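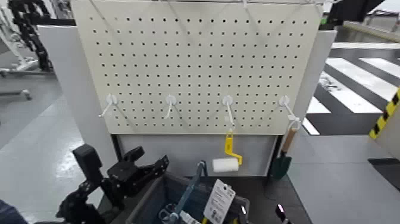
Caltent Station Check, Pegboard Task
Complete before the first recorded run of the shift. Mark OK, FIX or N/A and initial.

1. Floor and partitions
Walkway clear to the stripes. Side panels upright and steady. OK
Comment: left panel had drifted toward the arm. Pushed back to its mark.

2. Emergency stop
Press, confirm both arms go limp, reset. OK

3. Pegboard
Hang wires tight. Hook bases flat to the board, no play. FIX
Comment: one base turned by hand. Tightened, check again Friday.

4. Tools
No cracked handles, no loose blades. Hanging loops whole. OK
Comment: keep the trowel on an end hook so the edge stays clear of the other tools.

5. Gripper
Finger bolts snug. Plates free of grit and tape residue. OK
Comment: close on a screwdriver handle at low force and hold for 33 seconds. Reject if it slips.

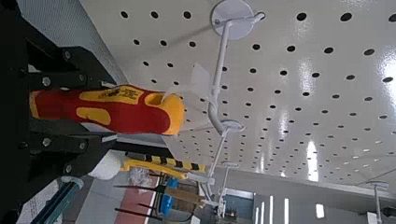 Haworth asked if a dropped tool should end the run. Our second shift has been picking it up and carrying on, and those files are hard to label later. I would stop, save it as a failed example, and start over.

Agreed. Added as item 6.

6. Dropped tools
Stop the run. Save as failed. Do not reach in until the arm is parked. OK

7. Recording
All camera views live in Trillow. Disk has room for 50 runs. FIX
Comment: wrist view lagged at startup. Restarted 2 times, then fine. If it lags again, hold the station and tell Grallum support.

Station released with items 3 and 7 open.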